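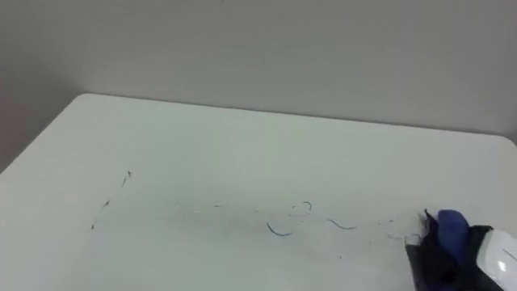

Search this book
Enter a word or phrase
Clear

Chapter 10
Surfaces and Finishes

Almost every room you walk into is made up of large, plain surfaces. Walls, floors, ceilings, and tabletops take up most of what we see indoors, and yet most people would have trouble saying what their own kitchen ceiling is coated with. This chapter looks at how surfaces are finished and how a finish changes the way a room is lit, cleaned, and used.

A finish is the outermost layer of a material. It may be added, as with paint, wax, or varnish, or it may be made by working the material itself, as when stone is ground smooth. A finish affects how light leaves the surface. Gloss finishes send most of the reflected light off in one direction, so a lamp shows up as a bright spot. Matte finishes scatter light in many directions. A matte white surface looks much the same from wherever you stand, and glare is low.

Color matters as well. White and pale gray return a large share of the light that falls on them. Dark colors absorb it. Even so, a wall painted a single color will seldom look like a single color. The part nearest a window is brighter, and corners tend to be dimmer. Painters call this falloff, and we return to it in Section 2.

Shape is the third topic. Edges and corners take more wear than flat areas, and paint is often thinnest there. Rounding a corner lets the coating lie more evenly and makes the corner less likely to chip.

The case study for this chapter is the Baloyi reading room in Stivmont, which was refinished one January after years of complaints about glare. The contractor, Irnetti, tested 12 coatings before choosing one. You will compare the light readings taken before and after the work and decide whether the choice was a good one.

Before you begin, review the following terms from Chapter 9: reflectance, primer, binder, solvent.

10.1 How Light Meets a Surface

Hold a sheet of writing paper next to a glazed plate under the same lamp. Tilt each one slowly and watch the brightest area.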